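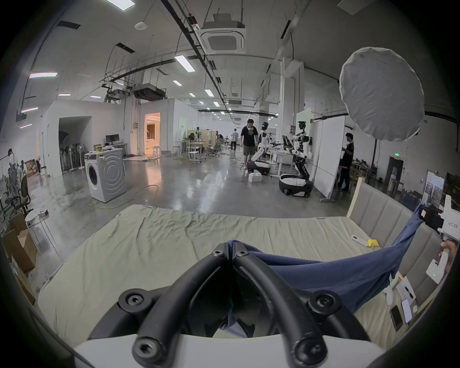
Search posts
Trending
Sign in

Elvira Bedoya
November 16, 2020
Okay friends, I promised you the Colombia trip last month and here I am finally with a cup of coffee and my notebook, so bear with me, this is going to take a few posts.

Elvira Bedoya
We'd planned to stay put in Salento like everyone does, but by the second morning the main street was so packed with tour jeeps that we looked at each other over breakfast and said nope. Our host knew a man with a farm outside a tiny place called Dultaro and called him right there from the kitchen!

Elvira Bedoya
Getting there: one bus to the junction, then you wait by the fruit stand for a shared jeep. It's supposed to leave every hour but it leaves when it's full (ours had 2 sacks of onions and a very patient hen counted as passengers, I think). Bring small bills, the driver can't break a big one.

Elvira Bedoya
The farm belongs to Aníbal Echeverri, who grows coffee and a little plantain and will talk to you about both until the candles go out. We booked 2 nights and stayed 6. I'm still wearing the same three shirts in every photo, my sister has pointed this out.

Elvira Bedoya
Someone asked about the walk to the waterfall. Go early, the clouds come down after lunch and then you're walking in soup. The trail starts behind the chapel and the first stretch is steep and muddy — rubber boots, please, he has pairs to lend up to a men's ten. After the second gate keep left. We kept right and met some cows.

Elvira Bedoya
Food! Breakfast was arepas, eggs and hot chocolate with cheese dropped in it (try it before you make that face). There's one little restaurant in the village, Ukis, and they do trout with garlic and a fried plantain bigger than the plate. Closed evenings, so eat your big meal at lunch like the locals do.

Elvira Bedoya
Practical bits, for those planning ahead: no ATM, phone signal only up by the water tank, and October nights were colder than I'd packed for. I lived in my husband's fleece. The last jeep back to the junction goes at 4:30 and he does mean 4:30, full or not.

Elvira Bedoya
I still owe you the coast, and the long story of the missed bus. Tomorrow, if the kids let me near the computer!

Contact us | © 2020 Lastlow | Back to top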